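Kiren News, summer issue

Chairs and desks: what we changed in the Mirthorpe office

Many of you have asked when the old chairs will go. The answer is that most of them have gone already, and the rest will follow before October. In this item I would like to tell you what we bought, what we decided not to buy, and how you can get the right chair for your own place.

The old chairs were all of one model and all of one size. For a person of middle height they were acceptable. For a tall person the back was too short, and for a small person the seat was too deep, so that the feet did not stand well on the floor. In the spring we put out a questionnaire, and 135 colleagues gave us an answer. The complaint we read most often was about the armrests. They could not be lowered, and they knocked against the desk each time somebody wanted to sit closer.

We tested chairs from several suppliers over a period of five weeks. Each chair stayed with one person for some days and then moved to the next. I must say that the most expensive one was not liked. It had a headrest which pushed the head forward, and two colleagues returned it before lunch. The chair we chose in the end is the Eketora, in the version with a mesh back. It comes in a normal and in a large size, and the armrests go down far enough to pass under our desks.

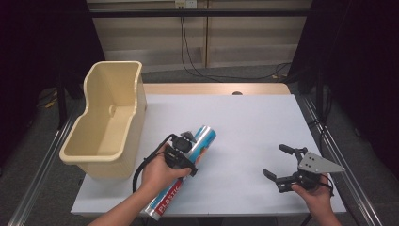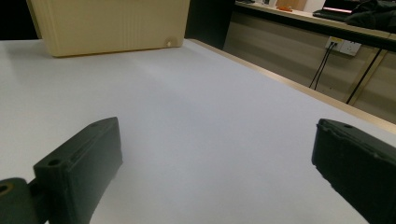 By Ainhoa Vidal, Workplace Services
2 July 2026

We have ordered 166 chairs in total. The first delivery of 100 came in May and was given out floor by floor. The second delivery is on its way from the warehouse in Peñalver. If you are still sitting on an old chair, please do not take a new one from an empty meeting room. Those chairs are reserved by name, even if the label is under the seat and you don't see it at once.

How to adjust your chair

Begin with the height. Sit fully back, put both feet on the floor and raise or lower the seat until your thighs are more or less level. The lever is on the right side, under the seat, towards the front. After this, set the depth with the small button on the left. Between the edge of the seat and the back of your knee there should be a space of two or three fingers.

The lumbar support moves up and down when you pull it with both hands from behind. It is stiff in the first weeks and you may think it is broken. Please pull a little harder before you write to us. The armrests come last. Your shoulders should hang down when your elbows rest on them.

If your feet don't reach the floor when the seat is at the correct height for your desk, ask for a footrest. We have them in the store room on the ground floor, and you don't need a form.

Desks

A smaller number of desks will also be changed. Marichka Onyshchenko has made a list of the desks where the crank does not turn any more, and these will be the first. The new ones have an electric motor and can remember two heights. Please keep the space under the desk free, as a bag or a bin standing there can stop the movement. When the desk stops and shows an error, press the down button and hold it until it reaches the lowest point. It will then start again normally.

People who work at home more than half of the week can apply for a chair for their home. The rules for this are the same as last year. Begoñe Urquijo keeps the list and will tell you how long the waiting time is. At the moment it is around six weeks.

What happens with the old chairs

The ones in good condition were offered to a school near the office, which took them for its computer rooms. The others were taken apart, and we kept the wheels and gas springs that still worked. Colleagues who wish to buy an old chair for a small sum can still write to Vasylyna Tkachuk. She has grey ones only, the blue ones are all sold.

One question came several times, and it is about gaming chairs. You may bring your own chair to the office, but it must have a tag with the safety standard on it, and somebody from our team has to look at it first. Purificación Villanueva does these checks on the second floor every morning until eleven. She will also help you with the adjustment of an Eketora, if you have followed the steps in this item and something still feels wrong.

Fabric samples for the visitor chairs are on the shelf beside reception until the end of the month. Please write your choice on the sheet next to them, and don't carry the samples away.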